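Survival curve for office desk fans: what do I do with the ones still running?

We bought 31 desk fans for the Ulville office. After 400 days, 12 have died. My manager wants the average life, so I averaged the dead ones. He was thrilled. Should he be?

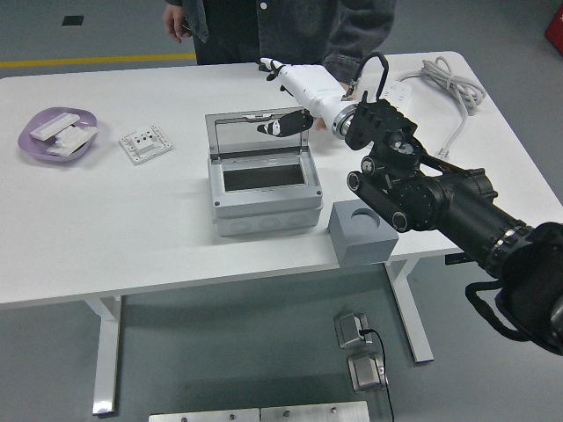 A white table on metal legs

Posted by Pascual Zapata, 22/06/2024

No. You've thrown away the 19 that refused to die, and they were your best fans. They are censored, so keep them in as "lasted at least this long". Look up Kaplan-Meier. It won't give you a mean here, as the curve never gets down to zero, and you haven't got a median yet either. Tell him the share still alive at 400 days and let him be sad.

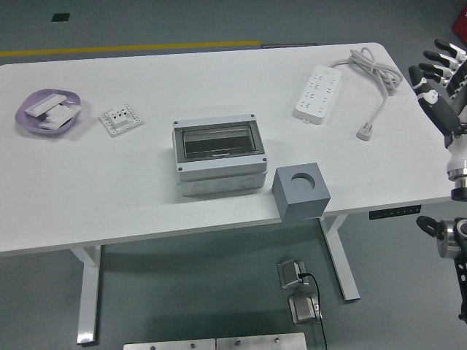
Cristóbal Iturra

Or fit a Weibull, if you trust one. Ours at the Flirkby depot gave a mean of 942 days - a very exact number for something we'd mostly guessed. Put a range on it.

Lazarević

just buy better fans

Related
Is my hazard rate rising or am I plotting it wrong?
Choosing a prior when the boss already has one
Plakitberg pump data: left truncation

We use cookies. Carry on and we'll assume you like them.

Contact | Back to top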